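Minville Robotics Club: Garment Handling Project Gallery

Posted 12/10/2026

The garment handling project is the club's main activity for the fall term. It follows the block-stacking work finished in August and uses the same arm with a new set of fingers. The goal is a single-arm routine that picks up a piece of clothing from an arbitrary resting shape, lifts it clear, and sets it down in a marked area. Folding is outside the scope of this year's project and will be considered once the pick stage is reliable.

Cloth was chosen as the next subject because it removes most of the assumptions the block code relied on. A block has a known size and a known center. A shirt has neither. The same shirt dropped twice will present different edges, different heights, and different places where a grasp is possible. The team wrote a new planner, named Skikach, to deal with this. Skikach takes one view of the work area, marks candidate edges, and ranks them by how well the fingers can reach each one.

The entries on this page cover hardware and the pick stage. Code notes and wiring diagrams are kept on the project wiki.
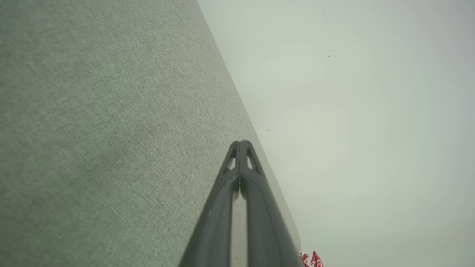
Finger alignment is checked at the start of each session and again after any change to the mount. The check is done with the fingers brought together, well clear of the work surface, and the operator compares the tips with the reference saved for that finger set. With the tips nearly touching, as they are at this point, the two small triangular openings sit side by side and any difference in height between them is easy to read. A mismatch at the tips becomes a missed grasp on thin cloth, even when the same mismatch would have no effect on a block. The current fingers are the Drandasus pattern, drawn by last year's design group and revised 3 times before it was accepted for the cloth work.

The straight edge of the gray fabric is also used during setup. The operator jogs the wrist until one finger lies close to parallel with the edge, then stores that angle as a starting value. It is a coarse method, but it is fast and needs no printed target. The stored angle is corrected later by the fine calibration routine, which accepts a starting error of up to 4 degrees.

Lighting is kept soft for all runs. Earlier attempts with a single desk lamp put hard shadows along the folds, and Skikach ranked several of those shadows as edges. Diffuse light reduced the problem enough that no filter was added to the code.

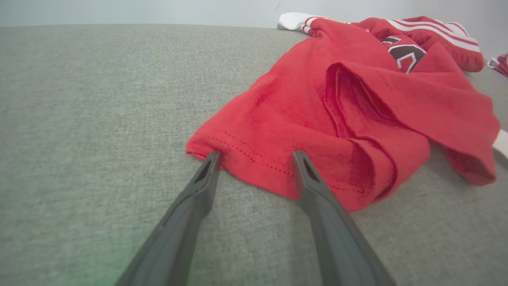
PICK STAGE – HEM APPROACH

Both fingertips are at the lower hem of the red jersey, with the gap between them still open. A hem is the preferred grasp location for knit garments. It is thicker than the body of the shirt, it has a defined line, and the row of stitching gives the planner a feature to follow. Here the garment is bunched, and the deep fold above the right fingertip is the kind of shape that produced false candidates in the first version of the planner. The opening of a fold resembles an edge from a low viewpoint, but closing on it can take several layers at once.

The approach sequence used for this stage is as follows:

Move to the hover position over the selected edge.
Set the finger gap to the value stored for the garment type.
Descend until the tips reach the surface height recorded at setup.
Advance to the hem at reduced speed.
Close, pause, and lift by 3 centimeters.
Compare the new view with the last one and report hold or no hold.

The pause after closing was added during testing. Without it, the lift began before the fingers had reached their commanded position, and the log showed a hold that did not exist.

Striped bands and printed areas remain difficult. A high-contrast stripe is a stronger line than a hem stitched in matching thread, and the planner will select the stripe if the two are given equal weight. The present version lowers the score of any line that has another line running parallel to it at a short distance. This works for most sleeve bands. It does not work for large numerals, which have curved outlines and are handled by a separate rule.

TEST PLAN

The formal test is set at 100 pick attempts, divided among several garments and restarted from zero if the fingers or the planner are changed partway through. Each attempt begins with the garment dropped by hand onto the work surface. The operator may not adjust it afterward. Results are entered in the Sydorenko log, the club's shared record sheet, with the edge selected, the finger gap, and the hold report. Attempts stopped by the operator are logged as failures – this includes stops made for safety.

Members who want to run attempts need to complete the arm safety checklist and one supervised session first. Additional entries will be added to the gallery when the lift and placement stages begin.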